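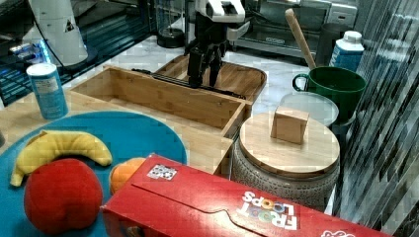 How Bamboo Grows

Bamboo is a grass. It belongs to the same plant family as wheat, rice and the grass in a lawn. Its stem is called a culm. A culm is hollow, and solid walls called nodes divide it into sections.

A tree trunk gets thicker every year. A culm does not. It comes out of the soil as wide as it will ever be, then grows upward until it reaches full height. This takes a few months.

Under the ground, bamboo has stems called rhizomes. They store food and send up new shoots. In some kinds the rhizomes are short, so the plant stays in a clump. In other kinds they are long and can spread across a yard.

To make boards, workers split the culms into strips. The strips are dried, glued side by side and pressed. The joints between strips often show as thin lines.

Words to know
Culm: the stem of a grass plant
Node: a solid wall inside a culm
Rhizome: a stem that grows underground

Text by Anca Surdu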